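How to Set Up a Small Tasting Table With Paper Cups

Nov 26, 2023
3 comments | 200 shares

A tasting at home needs very little: a table, a bowl and a stack of small paper cups. We use this setup for cider and juice at our place in Nallbridge, and it works for soup samples too.

1. Clear the table and wipe it down. Bare pine is fine for cold drinks. Stand one cup on it and pour in water to find your serving level - two fingers below the rim is plenty. Colored light changes how wood and paper look, so judge the color of a drink under a plain lamp.

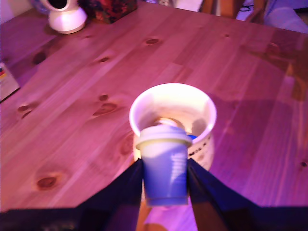
2. Set out the cups. Allow 2 per guest for each drink, one to taste from and one spare. Keep the rolled rim at the top and handle each cup by its side.

3. Put a bowl within reach. A round one with a thick rim stays put when people lean across. It catches drips while you pour, and later it holds the used cups. 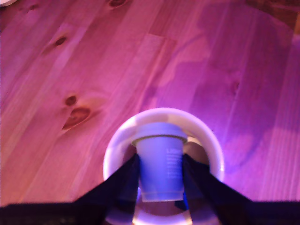 A small paper cup in a white bowl.

4. Pour from the left end of the table and work right. Hand out the mildest drink first and leave anything with ginger for the end.

5. When the bowl fills up, empty it before the next round. Wipe up spills right away - cider leaves rings on unsealed wood.

2 people saved this page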